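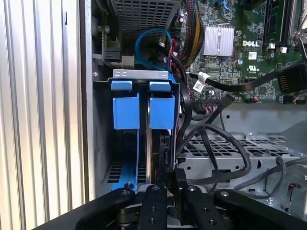
Photo: Osvaldo Piras / Cerisus

Dear friends at Lo Presti,

Thank you for your patience while we got this report together, and for the kind note you sent in March, which is still pinned up over the bench in Keltby. The short version is that the teaching side of the Grusia project is going well, and the drive removal task you asked us to try has turned into everybody's favorite.

We now have 885 recorded demonstrations out of the 1000 we promised you. Most were done by remote control, with the operator squeezing and turning a hand controller while the arm follows along. The rest were done by taking hold of the arm and guiding it. Hand guiding is friendlier for a beginner, but inside a computer case your own wrist gets in the way of what you need to see, so we have leaned more and more on remote control – and I think we will stay there.

The part that eats up our time is the approach. Two blue handles side by side, with only a narrow gap between them, ask a lot of a person who can't feel what the fingers are touching.
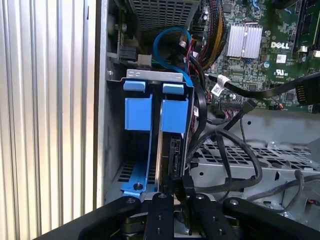

Benedetta Dal Bello wrote back, after reading a draft of this page, that she would like to see fewer perfect runs and more in which the operator misses, backs off and tries again, as those teach the arm how to recover. She is right, and we have set aside the next seven sessions for exactly that.

The remaining cable demonstrations will follow after those. We would love to have you up to Keltby to try the controller yourselves!

With warm thanks,
Osvaldo Piras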